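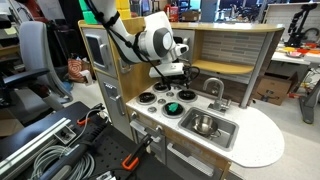

Whitfield Play Kitchen
Item 218
Early Learning Furniture, Cendosell School and Nursery Supply

The Whitfield is a child-sized play kitchen for classrooms, nurseries and waiting areas. It is finished in white and gray with light wood trim, and it is intended to stand in a shared room where several children may use it in the course of a day.

Cooking area
The speckled white countertop carries four round black burners with silver rims. Small silver knobs are placed between and beside the burners, within easy reach of the child at the stove. The counter continues to the right in a rounded extension, which gives a second child a place to serve.

Sink and shelf
A rectangular stainless steel sink is recessed into the counter and fitted with a curved silver faucet and lever handle. The faucet is for pretend play and must not be connected to a water supply. The backsplash is printed with gray and white tiles, and a light wooden shelf runs across it. The sink will hold a small play pot with a short handle.

Doors and storage
A tall gray appliance door with a dark, silver-framed window stands at the left. Cabinet fronts and drawers below the counter have silver handles. A curved wooden canopy completes the upper part of the unit and is supported at the right by a gray post.

Assembly
Assembly requires two adults. The burners and sink are fitted to the counter before delivery. The unit must be fastened to the wall with the brackets supplied.

Care
Wipe with a soft cloth and mild soap. Do not use scouring powder on the sink or the counter. Handle screws should be checked each March and tightened where necessary.

Ordering
Play food and cookware are ordered separately from the Prirerine range. Replacement knobs are sold in packs of 9. Schools and nurseries registered with the Mivness purchasing plan should quote their account number.

Product inquiries: Dzintra Vanags, Early Learning Furniture
Spare parts and returns: Muireann Ó Súilleabháin, Customer Accounts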